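I promised a few of you I'd write up how I finally got the clothes chair under control, so settle in, because I have never told a short story in my life. 🧺

---

If you don't know what a clothes chair is, I envy you. Ours lives in the laundry corner and it's where things go when they're too worn for the closet and too clean for the hamper. Also things waiting for a wash, things somebody tried on for four minutes, and one towel I couldn't account for if you paid me.

---

It started as a perfectly good kitchen chair! My aunt had a set of them when she lived over the bakery, and when she moved I took one because I was fond of the plaid. I pictured myself sitting on it reading while the wash ran. I have sat on it twice, I think, both times to put on socks.

---

Frida Damgaard (hi Frida) told me years ago to just get rid of the chair. I tried that one October. Carried it down to the storage room, felt very grown up, and by bedtime there was a pile on the edge of the bathtub. Wet sleeves all winter. The chair came back upstairs and we said no more about it.

---

So this time I left the chair alone and went after the pile. The whole system is two bags and a row of hooks. I know that sounds like nothing, but bear with me.

---

Bag one is for darks and denim. Bag two is for lights. They hang off the back of the door on those over-the-door hangers, and the tops stay open with a bit of wire I threaded through the hem (old coat hanger, pliers, some language I won't repeat). If you can sew a straight line you'll do a nicer job than me.

---

The hooks are for the in-between stuff, the sweater you wore to the store and will wear again. One hook per person. When your hook is full you have to make a decision about your life.

---

Somebody always asks about reds so I'll say it now. Reds don't get a bag at our house. They wait on the shelf until there are enough of them to bother, or they go in with the jeans on cold. I learned this from a pillowcase that went in cream and came out the color of salmon, and I still use it, it's a nice pillowcase.

---

Emptying the chair is the part people get stuck on, and I was stuck too. What works for me is taking from the top and not digging. If I dig I find a shirt I forgot I had, and then I'm in front of the mirror, and then it's dinner time and I've sorted nothing.

---

Pick up one thing. Check the pockets. Smell it if you must. Bag, hook or drawer. Then the next one. I put the radio on and don't let myself sit down, which is easy when the only chair is full of pants.

---

Pockets, by the way! Do the pockets at the chair, before anything goes in a bag. I used to leave it until I was loading the machine and I'd be in a hurry and miss one. You only need to wash one paper tissue with a black sweater to become a very careful person.

---

Halfdan Norðdahl asked in the replies last time if you should turn jeans inside out. I do. Zipped up, inside out, cold, and never crammed in with the bedding or they come out tied up in the sheet like a burrito.

---

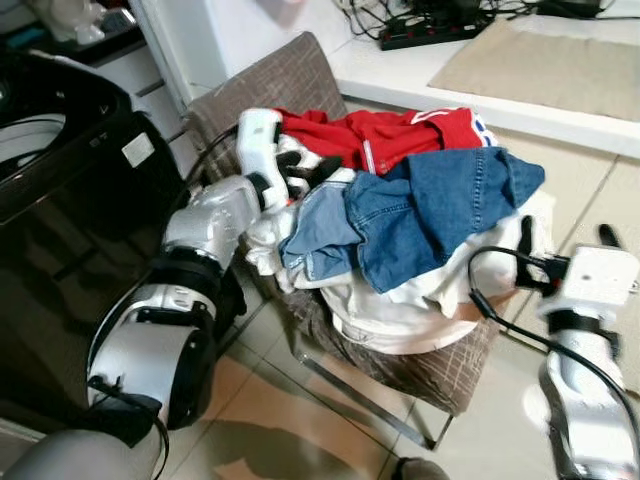 ---

Jeans are the worst offenders on any chair, I've decided. They're heavy, they flatten whatever is under them, and if there's something white down at the bottom it comes up creased like a road map. So the jeans come off early and go straight in the dark bag, unless they're good for another day, and then they get the hook.

---

White things I shake out as soon as I get hold of them. Properly shake, both hands, like you're putting a cloth on a table. It gets the worst of the bunching out and you spot any stain while you can still do something about it. A little dish soap and cool water for most food stains, rub, leave it while you do the rest.

---

Once the seat is clear, wipe it down or run the vacuum over it. Ours is upholstered and you would not believe the lint. I do the floor under it too while I'm there, tile is quick, and that's generally where the missing socks are holding their meetings.

---

I timed it once for Senad Stan, who doesn't believe anything I say about housework. A full chair took me 63 minutes that first time, including a phone call from my sister. He'd bet me 60 would do it, and he wants it noted that he was closer than I was. Noted, Senad.

---

These days it never gets that far. I have a look at it in the evening before I brush my teeth, and if there are a few things there I deal with them, and if I'm tired I don't, and the roof stays on.

---

My husband's objection is that he can't find anything now. He knew where everything was when it was on the chair, he says. I've shown him his hook. I have shown him his hook several times.

---

Next on my list is the shelf over the machine, where we keep detergent and clothespins and apparently every single button that has ever come off anything. If anyone has a good way to store loose buttons that isn't a jam jar, tell me, I already have the jam jar and it's full.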